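Desktop Tower Disassembly and Reassembly Records: README

Collection: Mollmont Refurbishment Workshop
Release date: December 18, 2020
Maintained by: Emel Records Office, on behalf of the Mollmont workshop

1. Purpose of the collection

This collection documents the removal and refitting of the main serviceable parts of used desktop tower computers. It is intended for training centres, repair workshops and equipment reuse schemes that need a consistent record of how a tower is opened, which parts are handled and where those parts are kept while the case is open.

The collection holds 3,245 still pictures arranged in 52 sessions. Each session concerns a single tower. Written notes accompany every session and use the part names listed in section 3. The sessions were catalogued in July and checked against the notes before release.

2. The work area

All work is carried out on a slatted aluminium bench. The tower is laid on its side with the side panel removed, so that the motherboard faces upwards. A grey plastic parts tray is kept to the left of the case. The tray has shaped compartments and slots, and removed parts are placed in it as the work proceeds. The left-hand position was adopted for every session and should be assumed unless the session note states otherwise.
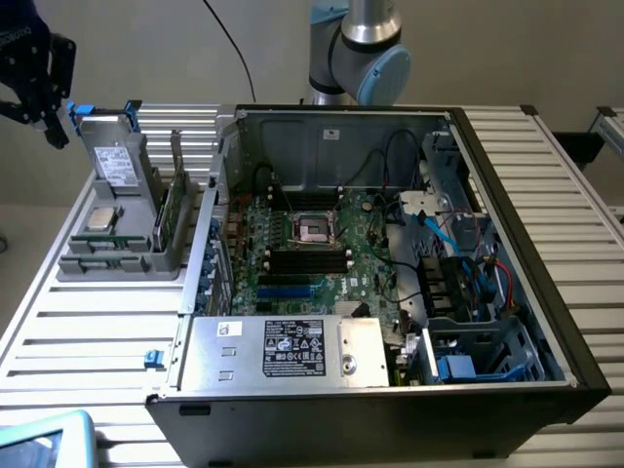
Does a session have to begin with a complete computer?

Sessions may begin at any stage of the work. The starting state is entered in the first line of the session note as "fitted", "part fitted" or "stripped", and users who require only one of these should filter on that line.

3. Parts covered

The notes use everyday names. Where a manufacturer's manual uses another term, the everyday name takes precedence.

Processor: the chip seated in the socket on the motherboard. It is laid flat in its own recess in the tray.

Memory module: a narrow circuit board fitted to one of the memory slots. Modules may be stored upright or lying down, according to the part of the tray in use.

Hard drive: recorded together with its caddy where one is fitted. The notes treat drive and caddy as one part.

Cables: recorded only where they are disconnected, moved aside or reconnected. Cable colour is noted when it helps to tell one lead from another.

The power supply, the motherboard and the drive cage are named in the notes but are outside the scope of this release. Users should not rely on the collection for guidance on servicing a power supply.
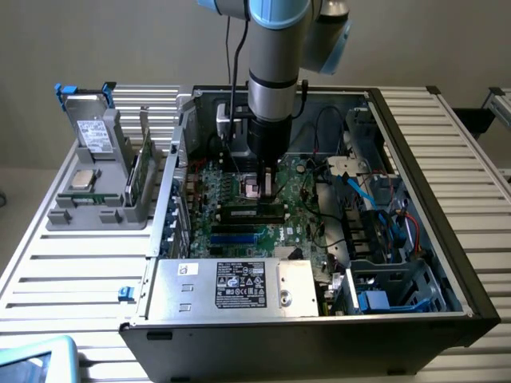

4. Session notes

Each note is a plain text file with one line per action. A line gives the part, the place it was taken from and the place it was put. Notes are limited to 300 words. Where an action was abandoned and begun again, both attempts are entered - the first is marked "incomplete".

The wording of the notes follows the Camenzind Parts List, an internal vocabulary agreed between the workshop and its partner training centre at Taston. Six terms were revised before this release:

"hard disk" is now "hard drive"
"CPU" is now "processor"
"RAM stick" is now "memory module"
"holder" is now "parts tray"
"box" is now "case"
"lead" is kept only for power connections

Users holding an earlier copy of the notes should replace it in full. Mixing the two versions will produce duplicate entries for the same part.

5. Handling of drives

Drives are lifted by the upper part of the caddy and kept upright while they are moved between the case and the tray. The label is left in place throughout. 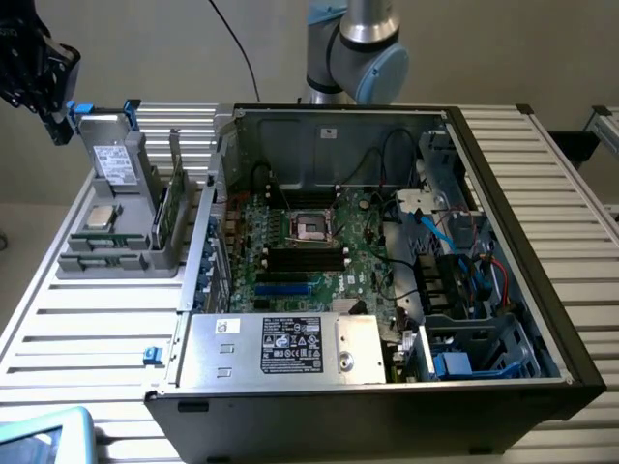
The contents of the drives form no part of the collection. Every drive was erased by the workshop before it was accepted for use, and label details have not been transcribed into the notes.

6. Known limitations

Small items such as screws and clips are not recorded separately. Session lengths vary a good deal, and the longer sessions contribute more pictures than the shorter ones. The collection should not be used to estimate how long a repair ought to take.

7. Corrections

Corrections should be sent in writing to the Emel Records Office, quoting the session number and the line concerned. Accepted corrections are entered in the change list supplied with the next release.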